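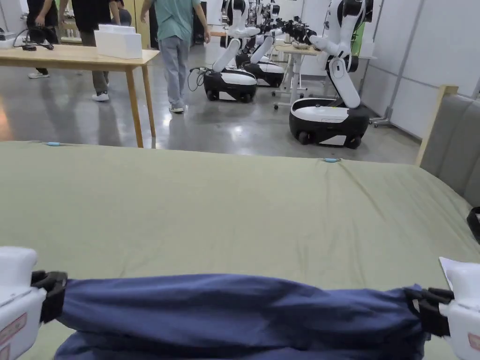
Pekley Home Skills Room
Progress report 2, for the Hivska Fund
February 17, 2024

Hi Halyna,

Thanks for being so patient with this one. I know you wanted it at the end of January, but we were still shuffling furniture then and I'd have been telling you about a room that changed the next morning! It's settled now (mostly), so this is a proper update.

The beds are in and made up. We went with the green sheets in the end, and I'm so glad we did, because navy and blue clothes show up beautifully against them and people can see what they're doing when they fold. You'll remember I was pushing for white. I was wrong and Wasilewska was right, and she has been very gracious about it. The tall padded headboards were more than I'd planned to spend, but they make the place feel like a bedroom, and people talk differently when they're standing beside a real bed. They tell you how their mum did the corners. We didn't get any of that when we were practising on trestles at the old hall.

The sheets do creep when you're working on top of them. Little blue clips along the edge of the mattress have helped a lot, and I've put a few more on the shopping list. It's a tiny cost, so I've left it under sundries.

Now, the laundry program itself. In your grant letter you asked for 40 sessions by the end of the funding year, and we've run 14. That's behind where I hoped we'd be, and nearly all of it comes down to the late start in January while we waited for the second delivery of bedding. I've redone the timetable with Astine, our neighbours down the hall, who have swapped two of their afternoons with us, and on the new plan we finish on time with a week spare.

T-shirts have been the big favourite. We lay them out flat on the bed, smooth the front, bring the sleeves in and then fold up from the hem. Everyone thinks they already know how to fold a T-shirt and everyone does it differently, so the first half hour is usually a cheerful argument. We've stopped insisting on one method. If it's flat, fits the drawer and you can do it again tomorrow, that'll do us.
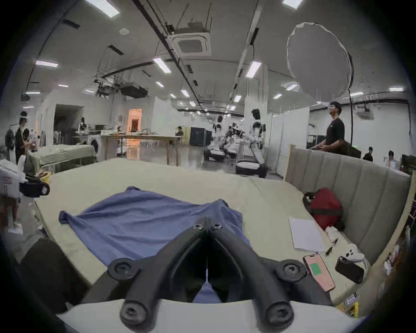
What we haven't sorted out is where people put their own stuff. Bags, phones, papers and bits and pieces all end up on the mattress up by the headboard, and then somebody wants to change the sheet and everything has to be picked up again. I'd like to buy a low shelf or a row of hooks. Wasilewska thinks a bench would be better – somewhere to sit as well – and I'm coming round to that.

The washing machine is in its spot near the wall. We'd like it to be a bigger part of the sessions: sorting colours, reading care labels, working out how much detergent is enough (less than you think, every time). At the moment the folding takes up so much of the afternoon that the washing gets squeezed, so from next month I'm splitting them into separate sessions. I'll send you the new outline once I've tried it on a couple of groups.

The room is bright, which I love, with all those long rows of ceiling lights. The polished concrete throws a fair bit of glare back up, though, and one lady asked whether we could have a rug. I'd happily get a couple of mats for beside the beds, but they'd need a non-slip backing and I haven't found any I like yet. Suggestions very welcome.

Money: we have $133 left in the bedding line and I'd like your okay to move it across to storage, for the bench or the hooks. Everything else is tracking to budget and the receipts are in the shared folder, under Bedding and Furniture. The delivery invoice is the one with the coffee ring on it, sorry.

Coming up before the next report: fitted sheets (wish us luck), pillowcases and doona covers, and towels if there's time. I also want to get a few photo cards made up showing the folding steps, for people who'd like to take something home.

Could you let me know about the $133 when you get a minute? And do come and visit if you're over this way – we'll put you on fitted sheets.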